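Jornada de demostración Plemico

La jornada de demostración Plemico fue un acto público de robótica simulada que organizó el taller de automatización Juduvon el 18 de junio de 2020. Se celebró a distancia, con una transmisión de 90 minutos, y consistió en la presentación de varias tareas de manipulación ejecutadas por un brazo robótico dentro del simulador Stotar. El acto lleva el nombre de Plemico, que es el programa de tareas domésticas que el taller desarrolla para este simulador.

En las ediciones anteriores, los visitantes venían a la sede de Juduvon y miraban las máquinas desde detrás de una barrera. En esta edición, todo el contenido técnico se mostró en un cuarto virtual, y el público podía pedir por escrito que se repitiera un movimiento o que se cambiara el punto de vista.

Antecedentes

Juduvon comenzó a usar la simulación como una etapa previa al trabajo con robots físicos. En los primeros años, cada grupo del taller preparaba su propia escena, con medidas y nombres diferentes para los mismos objetos, y por eso era difícil comparar los resultados de un grupo con los de otro. Plemico nació para dar una solución a este problema. Es una colección de escenas que comparten el mismo cuarto, la misma mesa y el mismo sistema de coordenadas, y que se diferencian solamente en los objetos y en la tarea.

El simulador Stotar es anterior a Plemico. Al principio calculaba solamente el movimiento de las articulaciones y las colisiones entre sólidos sencillos. Después recibió un motor de imagen propio, con sombras y texturas, para que los programas de control pudieran trabajar con cámaras virtuales. La versión que se utilizó en la jornada incluye también un ruido de imagen que el usuario puede graduar.

El módulo de agarre se llama Fang. Recibe la posición deseada de la pinza y el tipo de contacto que se busca (cerrar los dedos, empujar, girar una pieza) y devuelve una secuencia de movimientos. Fang no decide qué objeto hay que tomar; esta decisión corresponde al programa de la tarea.

Organización

La inscripción fue gratuita y se cerró con 125 participantes. La mayor parte eran estudiantes de formación técnica y profesores, pero también se conectaron personas que trabajan en el mantenimiento de líneas de montaje. Los inscritos recibieron con antelación una guía en la cual se explicaban los términos principales y los controles de la ventana de visualización.

La transmisión fue en directo. El equipo de Juduvon había considerado enseñar una grabación ya montada, pero prefirió ejecutar las tareas delante del público, incluidas las esperas durante la carga de las escenas. Un moderador leía las preguntas y un operador las respondía con el simulador en marcha.

El entorno simulado

El cuarto de Plemico tiene paredes de color gris azulado, zócalos claros y una mesa de madera de forma rectangular. Los enchufes de la pared no tienen función en las tareas. Fueron modelados para que las imágenes de las cámaras contuvieran detalles parecidos a los de una habitación corriente, y el programa de visión debe aprender a no prestarles atención.

El brazo es articulado y termina en una pinza con dedos. Las piezas que lo acompañan cambian según la escena. Para los trabajos relacionados con la cocina se usa un bloque de fregadero con su grifo; para la calibración visual existe un tapete impreso en tonos grises, con figuras geométricas superpuestas. El operador puede colocar las cámaras en cualquier punto del cuarto, también muy por encima del brazo, donde no sería cómodo instalar una cámara real.

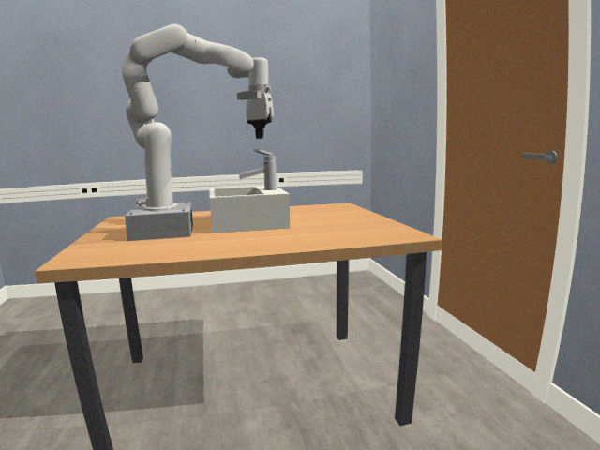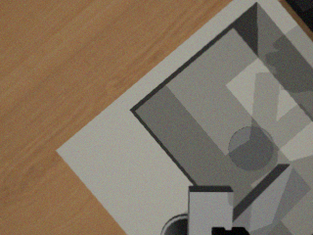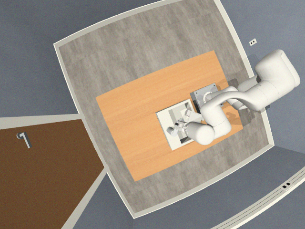
Vistas simuladas de la jornada: la pinza por encima del grifo (primera), el tapete impreso sobre la mesa (segunda) y el brazo sobre la bandeja blanca, visto desde lo alto (tercera).

Desarrollo de la demostración

El programa se dividió en una introducción y tres bloques prácticos.

Bloque del grifo

La primera tarea fue la aproximación a la palanca de un grifo. El movimiento parte de una posición alta, con los dedos dirigidos hacia abajo, y el operador insistió en la importancia de esta postura inicial. Si la pinza llega inclinada, el cuerpo del grifo puede quedar en el camino de los dedos, y Fang tiene que calcular un rodeo. Cuando llega vertical, la trayectoria es más corta y el contacto con la palanca se puede prever mejor.

En este bloque se explicó asimismo la diferencia entre tocar y agarrar. Para mover una palanca no siempre es necesario cerrar la pinza; muchas veces basta con un empuje lateral. Plemico permite las dos soluciones y las registra por separado. El agua no está incluida en la simulación, de modo que la tarea se valora únicamente por el ángulo final de la palanca.

Bloque de visión

El segundo bloque trató de la calibración. El tapete contiene a propósito formas de varios tipos: bordes rectos y gruesos, un círculo, zonas claras y oscuras que se cruzan, y una mancha de contorno difuso. Los bordes nítidos sirven para medir la posición de la cámara. Las zonas con poco contraste permiten comprobar si el programa de visión inventa líneas donde no las hay.

El operador aumentó el ruido de imagen por pasos y enseñó cómo disminuía el número de esquinas reconocidas. A petición de un participante, giró también el tapete sobre la mesa. La calibración tardó más tiempo en completarse con el tapete girado, aunque el resultado fue aceptado por el programa. Según la explicación que se dio, el método funciona peor cuando hay otros objetos muy cerca del dibujo, puesto que sus contornos se pueden confundir con los impresos.

Bloque de la bandeja

En el último bloque se trabajó con objetos pequeños dentro de una bandeja. La dificultad de esta tarea se encuentra en el borde levantado del recipiente. La pinza debe bajar lo suficiente para rodear la pieza y, al mismo tiempo, conservar una distancia segura respecto a las paredes. Cuando la pieza está cerca de una esquina, el número de orientaciones posibles para los dedos se reduce mucho.

La vista cenital fue la más solicitada por el público durante este bloque. Tiene un inconveniente conocido: el propio brazo puede ocultar una parte de la mesa y de las piezas. Stotar ofrece por este motivo la opción de combinar varias cámaras, y el programa de la tarea elige en cada momento aquella en la que el objeto se ve más completo.

Registro de datos

El simulador guardó para cada ejecución la posición de las articulaciones, las imágenes de las cámaras y los contactos detectados. Antes de la jornada, el equipo había preparado una serie de 505 ejecuciones de referencia, con las cuales se comparaban los movimientos hechos en directo. Cada ejecución tiene un límite de 900 pasos de cálculo. Si la tarea no ha terminado al llegar a este límite, se considera interrumpida y se anota como tal, sin repetirla de manera automática.

Los archivos no contienen datos sobre los participantes. Las preguntas escritas se guardaron en un documento aparte, y las que se refieren a errores del simulador fueron transmitidas al grupo de desarrollo.

Recepción

Las opiniones recogidas después del acto fueron favorables en lo que se refiere a la claridad de las explicaciones. Los profesores apreciaron sobre todo la posibilidad de detener el movimiento y mirar la misma postura desde otro lado, algo que en una visita al taller no se puede hacer sin riesgo. La guía previa fue calificada de útil, aunque demasiado larga.

Entre las críticas se mencionó el retraso de la imagen, que en algunas conexiones dificultaba seguir los comentarios del operador. Varios participantes opinaron que el bloque de visión era demasiado abstracto para quien no tiene experiencia con cámaras. Otros echaron de menos una comparación con un robot físico. Juduvon respondió que las medidas del cuarto simulado están tomadas de un puesto de trabajo existente, pero que los valores de rozamiento son aproximados y que todavía no se han comprobado para la palanca del grifo.

Continuación

En julio se puso a disposición de los centros de enseñanza un paquete con las escenas de la jornada y una versión limitada de Stotar. El paquete contiene la tarea del grifo, la calibración con el tapete y la tarea de la bandeja, cada una con su hoja de ejercicios. Fang se entrega en forma compilada; sus parámetros de velocidad y de fuerza se pueden modificar, pero el código no es accesible.

Para una edición posterior, el taller ha propuesto una sesión en la que los propios centros preparen una escena y la ejecuten a distancia. El formato de esta sesión no está decidido.

Véase también

Simulación de robots
Pinza robótica
Calibración de cámaras
Planificación de trayectorias

Última actualización de esta página: julio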